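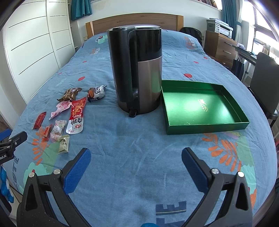

Règlement sportif : ce qui change pour les compétitions de classement

La commission sportive du club de golf de Flerex a arrêté les modalités applicables aux compétitions de classement de la saison. Le texte complet est affiché au secrétariat. Les points ci-dessous reprennent les modifications par rapport à la version précédente et les questions posées le plus souvent au départ du 1.

1. Formules de jeu

Les compétitions de classement se jouent en stroke play brut pour la première série, en stableford net pour les deux autres. Le Trophée Utedus conserve sa formule par équipes de quatre, trois cartes retenues par tour, sur 36 trous. La quatrième carte sert à départager en cas d'égalité, puis la troisième, puis la deuxième. Si l'égalité persiste après comparaison des quatre cartes, les équipes sont classées ex aequo, sauf pour la première place, attribuée en play-off au trou 18 par un joueur désigné dans chaque équipe. La désignation est remise par écrit au comité de l'épreuve avant le départ du dernier groupe. Une équipe qui n'a rien remis est représentée par son joueur au plus petit index.

Le score maximum par trou (double bogey net) est appliqué dans les épreuves du jeudi soir. Il ne l'est pas dans le Trophée Utedus, où chaque trou doit être terminé. Un joueur qui relève sa balle sans avoir terminé le trou et joue du départ suivant est disqualifié pour le tour, et son équipe poursuit à trois cartes, sans carte de départage.

2. Index et séries

L'index retenu est celui de la clôture des inscriptions. Une mise à jour intervenue entre la clôture et le départ modifie le nombre de coups reçus mais ne change pas la série. Les joueurs dont l'index est inférieur ou égal à 10 sont placés d'office en première série. La limite d'inscription au Trophée Utedus reste fixée à 40. Au-delà, l'inscription est possible dans les épreuves du jeudi soir, disputées sur neuf trous.

Les joueurs sans score enregistré au cours de la saison passée doivent rendre deux cartes avant de s'inscrire à une épreuve de classement. Les cartes peuvent être rendues sur l'aller ou sur le retour, avec un marqueur licencié. Un score réalisé sur le parcours compact n'est pas pris en compte.

3. Repères et mise en place du parcours

Les départs avancés des trous 4 et 13 ont été déplacés à la suite des travaux de drainage. Les distances portées sur les anciennes cartes de score sont donc fausses pour ces deux trous. Les nouvelles cartes sont disponibles au secrétariat et les anciennes ne sont plus acceptées au recording.

Le trou 7 est joué avec une zone de dropage pour les balles qui reposent dans la zone à pénalité rouge à gauche du green. Il s'agit d'une option supplémentaire, avec un coup de pénalité. Les options habituelles (coup et distance, ligne en arrière, dégagement latéral) restent disponibles. La zone de dropage est matérialisée par un cercle blanc peint au sol. La balle doit être droppée dans la zone et s'y immobiliser.

Le chemin empierré qui longe le 11 fait partie intégrante du parcours. Aucun dégagement gratuit n'est accordé. En revanche, les têtes d'arrosage situées à moins de deux longueurs de club du green donnent droit à un dégagement lorsqu'elles se trouvent sur la ligne de jeu et à moins de deux longueurs de club de la balle, à condition que la balle repose sur une partie tondue à hauteur de fairway ou moins. Cette règle locale était déjà en vigueur, mais elle a été mal appliquée à plusieurs reprises l'an dernier, en particulier au 16, où la tête d'arrosage se trouve dans le semi-rough et où le cas ne se présente presque jamais.

Placement de la balle : autorisé sur décision du comité uniquement, affichée au tableau du départ. Dans ce cas, la balle est placée à moins d'une carte de score, pas plus près du trou, dans la zone générale tondue ras. Elle doit être marquée avant d'être relevée.

4. Cadence

Le temps alloué sur 18 trous pour une partie de trois joueurs est de 4 heures 15. Une partie est hors position lorsqu'elle a dépassé le temps alloué et qu'elle accuse un trou de retard sur la partie précédente. L'arbitre prévient alors les joueurs et le chronométrage commence au coup suivant. Le temps maximum est de 40 secondes par coup, porté à 50 secondes pour le premier à jouer sur un départ de par 3, une approche ou un putt.

Le premier dépassement donne lieu à un avertissement, le deuxième à un coup de pénalité, le troisième à la pénalité générale. La disqualification intervient au quatrième. Les avertissements ne se reportent pas d'un tour à l'autre.

La recherche de balle est limitée à trois minutes à compter du moment où le joueur ou son cadet commence à chercher. La balle provisoire doit être annoncée comme telle. Sans annonce, elle devient la balle en jeu avec pénalité de coup et distance.

5. Cartes et recording

Le joueur est responsable des scores brut trou par trou et de sa signature, le marqueur de la sienne. L'addition relève du comité. Une carte est réputée rendue lorsque le joueur a quitté la zone de recording, délimitée par la moquette verte devant le comptoir. Tant qu'il n'en est pas sorti, il peut corriger un score avec l'accord du marqueur.

Les réclamations sont reçues jusqu'à l'affichage des résultats définitifs. Elles sont adressées à Getsemaní Villaseñor, arbitre de club, qui dirige le comité des épreuves du Trophée Utedus. En son absence, l'arbitre de permanence est celui dont le nom figure au tableau du départ.

6. Retour sur la première journée de classement

La première journée a réuni 46 joueurs. Le vent de secteur ouest a rendu les trous 14 à 17 difficiles à tenir, avec une moyenne de première série nettement supérieure au par sur ces quatre trous. Le 9, par 5 court joué vent dans le dos, a été le trou le plus facile de la journée pour les trois séries.

Les greens avaient été roulés la veille. La position de drapeau du 12, au-dessus de la rupture de pente, a provoqué une attente au départ du 13. Elle ne sera pas reprise en compétition tant que la hauteur de tonte restera à son niveau actuel.

L'équipe Mac Suibhne prend la tête du classement par équipes, devant l'équipe Nomura. L'écart est de 2 coups. Les deux équipes ont rendu quatre cartes complètes. Une carte de troisième série a été refusée au recording, faute de signature du marqueur, le joueur ayant déjà quitté la zone.

7. Inscriptions et départs

Les inscriptions pour la journée de juin sont ouvertes au secrétariat et sur le tableau du vestiaire. Les équipes déjà engagées n'ont pas à se réinscrire, mais tout changement de joueur doit être signalé avant la clôture. Un remplaçant ne peut pas avoir joué pour une autre équipe au cours de la même saison. Un remplacement est possible jusqu'au départ du premier joueur de l'équipe. Passé ce moment, la composition est figée pour le tour.

Les départs se font du 1 uniquement, par parties de trois. L'ordre est établi dans l'ordre inverse du classement par équipes, les deux équipes de tête étant mêlées dans les dernières parties. Le joueur doit se trouver au départ, prêt à jouer, à l'heure indiquée. Un retard de cinq minutes au plus entraîne la pénalité générale sur le premier trou. Au-delà, le joueur est disqualifié.

Les voiturettes sont autorisées sur présentation d'un certificat médical déposé au secrétariat avec l'inscription. Les télémètres sont admis si la fonction de mesure de pente est désactivée. Le practice ouvre une heure avant le premier départ et le putting green reste accessible toute la journée. Il est interdit de s'entraîner sur le parcours avant le tour, y compris sur le green du 18.

Texte adopté par la commission sportive le 2022-05-05.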